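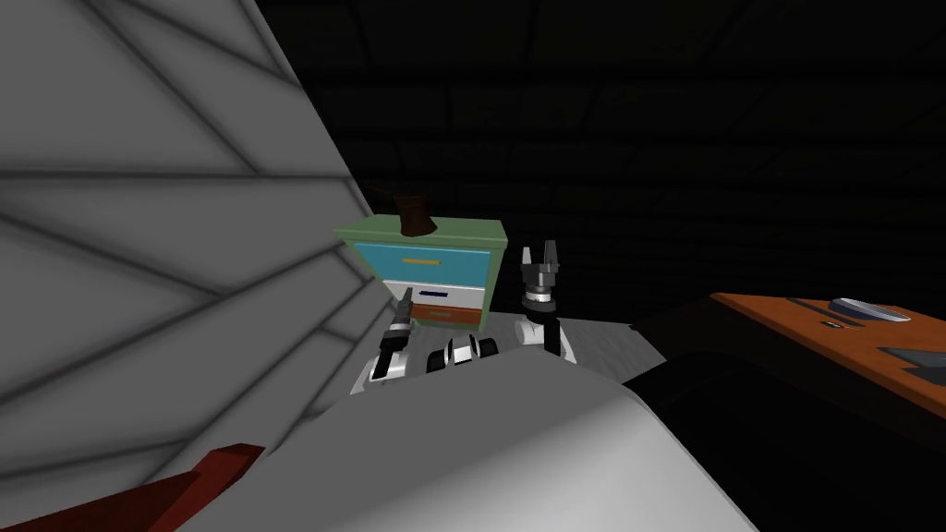 Search this site Enter keyword Go

Reading time: 6 minutes

Brarker opens Gratent, a home cooking and eating programme for people on low-salt diets

Brarker, the food and nutrition charity based in Traralard, has announced the launch of Gratent, a 90-day programme of support for adults who have been told by a doctor or nurse to cut down on salt. Places are free of charge. The first group will begin in September, and applications are open now to anyone living in Traralard or in the neighbouring district of Merrick.

Gratent has been written by the charity's own dietitians and tested in its teaching kitchen over two winters. It is intended for people who cook at home on most days, including those who cook for a family in which only one person has been asked to change what they eat. The programme does not ask members to give up any food group, to fast, or to buy special products. Its single purpose is to bring down the amount of salt eaten in an ordinary week and to keep it down after the programme has ended.

Background to the programme

Brarker has run cooking classes in Traralard for many years. In the spring the charity sent a questionnaire to everyone on its mailing list and received 3479 completed replies. A large number of those who answered said that they had been advised to eat less salt and had tried to do so. The most common difficulty reported was bread, followed by shop-bought sauces, cheese and cured meats. Many people wrote that they had stopped adding salt at the table and had believed that this was enough.

Replies also showed that people tended to give up in the second or third week. Food tasted flat to them, and they did not know that the sense of taste usually needs some time to adjust. The charity's existing classes, which take place on a single evening, were not long enough to help with this. Gratent was planned in answer to that finding.

How Gratent works

The programme is divided into three stages of equal length.

In the first stage, members keep a food diary and learn to read labels. They are not asked to make large changes. Each member receives a printed booklet showing how to work out the salt content of a portion when the label gives only the amount in 100 grams, and how to compare two loaves or two tins of soup on the shelf. A dietitian reads each diary and sends written comments.

In the second stage, members choose four foods that they eat often and replace or reduce them. Someone who has toast every morning may decide to bake a lower-salt loaf, to buy a different one, or to have porridge on certain days. The choice rests with the member. Weekly classes during this stage cover stocks and gravies made without cubes, pickling with vinegar and spices, the use of lemon, garlic, dried mushrooms and toasted seeds, and the cooking of beans and lentils from dry. Baking is given two full classes, as salt affects the way dough rises and a loaf made with less of it needs a shorter first rise.

The third stage deals with eating away from home. Members practise planning for restaurant meals, packed lunches, holidays and family celebrations. They also settle on a pattern of eating that they expect to keep. There are fewer classes in this stage, and members may telephone the dietitians during advertised hours.

Recipes

A collection of 40 recipes accompanies the programme. All of them can be made with a hob, an oven and ordinary kitchen equipment, and each has been cooked by at least two households outside the charity. The dishes include a chicken and barley stew, a baked fish with fennel, a lentil pie topped with mashed swede, a tomato sauce intended for freezing, and a soda bread. A vegetarian version is given wherever meat or fish is used, and notes on leaving out nuts, eggs and milk are printed beside the method.

Salt is used in some of the recipes. Brarker's view is that a measured amount added in the right place is easier for most people to live with than a complete ban, and members are shown how to weigh it. Those who have been given a stricter limit by their doctor will receive adapted instructions.

The recipes will be sent to members in three parts, one at the start of each stage. The charity plans to place the full collection in its lending library in Traralard once the first group has finished.

Who may apply

Applicants must be aged 18 or over and must have been advised by a health professional to reduce their salt intake. They should be able to attend a weekly class in Traralard or Merrick, or to join the same class by video. Classes in Traralard are held in the evening and classes in Merrick in the morning. A partner, relative or carer who shares the cooking may attend without making a separate application.

The programme is not suitable for everyone. People with kidney disease, people who are pregnant and people taking medicines that affect the balance of salts in the body should speak to their doctor before applying. Salt substitutes containing potassium are not used in any of the recipes, and members are asked not to begin using them during the programme without medical advice. Gratent does not replace treatment, and no member should stop or change a medicine as a result of taking part.

Gratent is not a weight-loss programme. Members will not be weighed, and the charity will not publish any figures relating to body weight.

Funding

The first year of Gratent is paid for from Brarker's general funds and from a legacy left to the charity for work on diet and health. The charity has set aside an additional sum of £3000 for travel costs, so that members who live outside the town centres can claim back bus fares. Kitchen scales and measuring spoons will be lent to any member who needs them.

Brarker does not accept payment from food manufacturers or retailers for this programme, and no brand is recommended in the booklet or in the classes.

Review of results

Members will be invited to complete a short questionnaire at the beginning and end of the programme and again six months later. Taking part in the review is optional and has no effect on a member's place. A report will be published on the charity's website, including the number of people who left early and the reasons they gave. Decisions about a second group, and about offering classes beyond Merrick, will be made when that report is complete.

Applying for a place

Application forms are available from the Brarker office in Traralard, from the library in Merrick and by post on request. Completed forms should reach the office by 5pm on the last Friday in July. Places will be offered in August. If there are more applicants than places, names will be drawn at random, and those who are not successful may ask to be placed on a waiting list.

Notes to editors

Brarker is a charity working on home cooking, food skills and nutrition. It runs a teaching kitchen, a lending library of cookery books and a telephone advice line.

Gratent is the name of the programme and should be written with a capital letter only at the beginning.

Requests for interviews with the dietetic team, and for sample recipes for publication, should be made to the Brarker press office. Recipes may be reprinted in full with credit to the charity. The quantities of salt given in them should not be altered.

Contact us | Press office | Privacy | © Brarker. All rights reserved. | Back to top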